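Hi Manouchehr,

You asked for two pages on how the pastry tray project is going and I've probably written three, so get a coffee first. The numbers are near the top in case you have to pull them out for the Tsao people, and the rest is me talking.

## Where we are

The short version: we're baking, we're selling, the assorted tray is finally something I'm happy to put in front of a customer, and the laminated dough has stopped making me cry. We're a little behind on the packaging and a little ahead on everything else, which I did not expect when I wrote the application!

When you approved the grant in the spring the plan was one good mixed tray of breakfast pastries that the Lekodcombe kitchen could turn out every market morning, for offices, for the library's coffee hour, for anyone who wants to feed a group without thinking too hard. We had the oven and we had the people. We did not have a recipe set that came out the same way two mornings in a row, or any idea how to lay it all out.

Since the last report we've sold 211 trays. I had to go back through the order book twice to believe it (the first month was so slow that I'd stopped looking). Most of them went to repeat customers, and the dental office on the corner now orders without calling, they just leave a note under the door with the size and the time.

## Dough

Shih-chieh took over lamination in May and I'd like it on record that this was the best decision I made all year. Before that, three of us were doing it three different ways, and the croissants looked like they came from three different stores. Now there's one method, written on a card taped inside the fridge door: dough rested overnight, butter beaten flat and kept cool but bendy, three letter folds with a good rest in between, and if the butter starts to show through you stop and put it back in the fridge, no heroics.

The fridge itself is still the weak spot. It's fine in the morning and struggles by two in the afternoon when everybody's been in and out of it, so we've moved all the folding to before ten. That means a 5 a.m. start for whoever's on dough. Kai-wen volunteered for most of those and I've tried to be fair about the afternoons in return.

We had one bad week in July when it was so hot that the butter just melted into the dough and we got something closer to brioche. We sold it as brioche. People asked for it again, which is a little annoying after all that work on layers, but okay.

## The braided loaves

These are the slow part of the bake, and I'd been going back and forth on whether to keep them. They take up a lot of sheet pan, they need their own proofing time, and if you rush them the strands split at the sides. But they're what people reach for when they're sharing, you can cut one up and pass it down a table, and you can't really do that with a croissant without getting flakes on everyone. So they stay.

What we changed is the strand. We were rolling them the same thickness all the way along and getting fat ends. Now they're rolled thinner at the tips and we start the braid from the middle, work down, flip it, and work down again. Otis figured that out after a lot of ugly loaves and he now does them faster than I can watch. He's also the one who asked for a longer bench scraper, and I bought it out of the small tools line, so you'll see that on the receipts.

## The sliced spiral

You'll remember this one from the tasting because you ate two. It's the fan-shaped pastry with all the thin overlapping layers, and it's still the hardest thing we make and still the first thing to run out. The trick (we think) is slicing the roll while it's very cold, then fanning it with the flat of the hand and leaving it alone. Every time one of us tried to tidy the fan afterward, it baked up lopsided.

The glaze took longer than the shape. Our first one was apricot jam and water and it went dull by the time the tray got anywhere. The second had too much sugar and stuck to the lid. What we use now is the same jam, strained, with a spoonful of syrup, brushed on while the pastry is still warm from the oven and then left completely uncovered until it sets. I'd still like it to be a touch less sweet. That's on the list for the winter.

## Laying out the tray

I honestly thought this would be the easy part, and it ate up most of June. We started with everything in neat rows by type, and it looked like a parts drawer. Then we tried piling, which looks generous and squashes whatever's underneath. Yes, we tried paper doilies too, and glaze goes right through them.

Where we ended up:

- Long things go down first, along the top edge. They're the hardest to fit in later.
- Croissants go down low and together, with their ridges facing up. They take the most knocks of anything we make, so we want them where a hand can get under them.
- Round buns fill the middle.
- Anything glazed goes on last, touching as little as possible. Glaze on a neighbor's crust leaves a patch.
- Check the tray for smears before it goes out. One thumb of glaze on a white tray and it's all anybody looks at.

Lifting matters as much as placing. A fanned pastry picked up by the thin edge will shed its outer layers, so you take it across the thickest part and hold it gently, and you don't squeeze. With croissants you go for the belly, never the tips. I've made everyone practice this, me included, and breakage in the packing corner has gone way down. We used to lose a couple of pieces on a busy morning and now it's unusual to lose one.

We did a side-by-side of square and rectangular trays. The square one holds an assortment better, the long one is nicer for a single row of something special. The boxes only come in one size at the price we can pay, so for now the square wins for orders and the long ones stay on the counter.

## Packaging (the part I'm behind on)

The Dralell boxes came in with the wrong lid height. They sit right on top of the braids and flatten the shine. I sent back what I could and they've promised the taller lid, but the date has moved twice and I'm not going to give you a third one until I have cartons on the floor. Meanwhile we're using the plain bakery boxes from Sivatitz, which are fine, just kind of boring, and they don't have the little window.

I'd also like to switch the liner paper. The one we've got is thin enough that a butter-heavy croissant leaves its outline on it in an hour. There's a heavier sheet that costs a bit more per tray and I think it's worth it, but it does push the price, and I'd rather ask you than surprise you.

## Money

We've spent what we said we would on ingredients, a little under on small tools even with the scraper, and over on butter, like everyone else in town who bakes. There's $600 left in the packaging line and I'd like to keep it there until the taller lids turn up.

The tray price went up in September to $30. I was nervous about that one. We lost a single regular and picked up a few new ones, and the feedback was mostly that people had expected it to be more. Hm.

Ingredient cost per tray comes to about $18 when butter behaves. I'd like to get that down before the end of the year, and the most sensible place to look is the odds and ends. We trim a lot off the laminated sheets and at the moment it gets rolled up, sugared and eaten by staff at nine in the morning. Morale is great. The spreadsheet would prefer we sold them.

## What's next

Finish the winter version of the glaze. Write up the braid method properly, with drawings, so that it doesn't live only in Otis's hands. Get a second person comfortable on the early dough shift and give Kai-wen some mornings in bed. Sort out the lids, the lids, the lids.

I'd also love to try a smaller tray for households. We get asked at the counter constantly, and a full assortment is too much for four people unless they're very dedicated. I have a rough layout sketched with one braid, a couple of croissants and one sliced spiral, and I'd like to test it for a few weeks before deciding anything about the price.
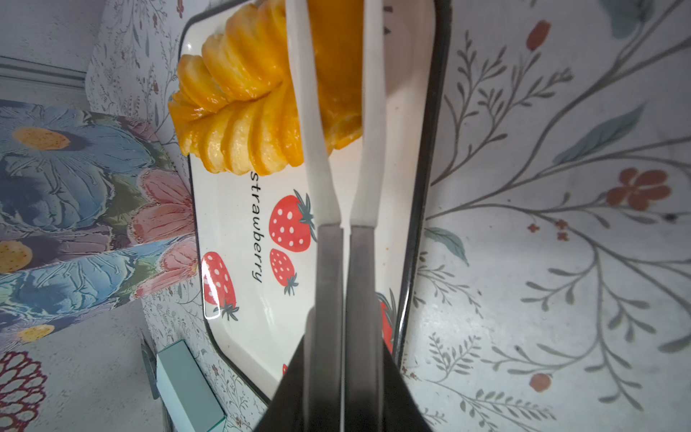 Golden pastry on a white tray with a black rim.

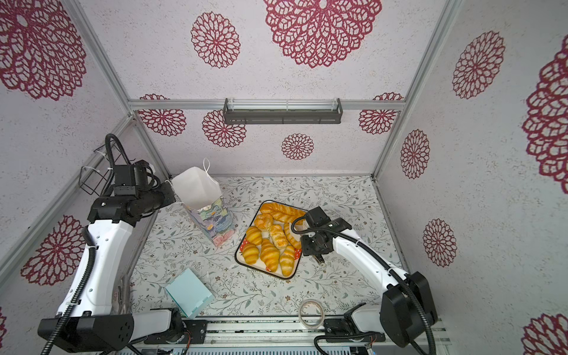 **Can the trays be made up the night before for early orders?**

We don't do it. The dough is shaped and chilled the evening before, then everything is baked and laid out that same morning, and the earliest pickup we can promise is half past seven. Glazed pieces that sit overnight go sticky and the croissants lose their crunch.

Call me if you want the receipts in some other order, I've got them by supplier right now. And come by before nine if you can, that's when the trimmings are.

Yee-man Cheung
Lekodcombe kitchen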